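Wuvamton Two-Arm Club Bench
Sold by Naltwood, Clukton

Home > Classroom & Club > Benches

The Wuvamton is a two-arm bench for school robotics clubs that have outgrown line-following cars and would like to be humbled by something bigger. Two arms, walls on three sides, and a floor that hides dropped screws extremely well.

The Bastos Handoff is the club task most teams try first: one gripper passes a small object to the other. Budget a Saturday. Then budget another one.
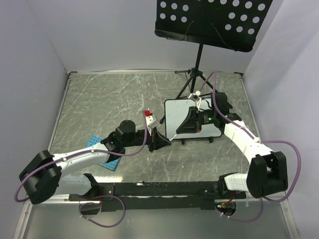
What's in the crate
2 arms with tapered-finger grippers
Camera brackets, one per arm
Mounting beam, cable ties (you will want more)
Club workbook, 13 tasks

Props
Not included, and we've stopped trying to sell them. Clubs bring whatever is in the band room or the art closet - music stands, studded boards, small whiteboards on feet. A whiteboard that says "kindness matters!" in blue marker is as good a target as any, and it reads quite differently with two black gripper fingers closing in on it from the wrist camera's side.

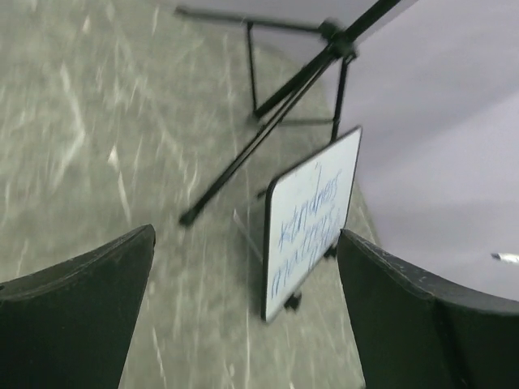 Before you order
Suggested team size is 10 students or fewer. The crate weighs 70 pounds and does not fit in a hatchback, whatever the hatchback's owner tells you.
Spare fingers are sold in pairs. Orders placed in May ship after the school year ends - sorry.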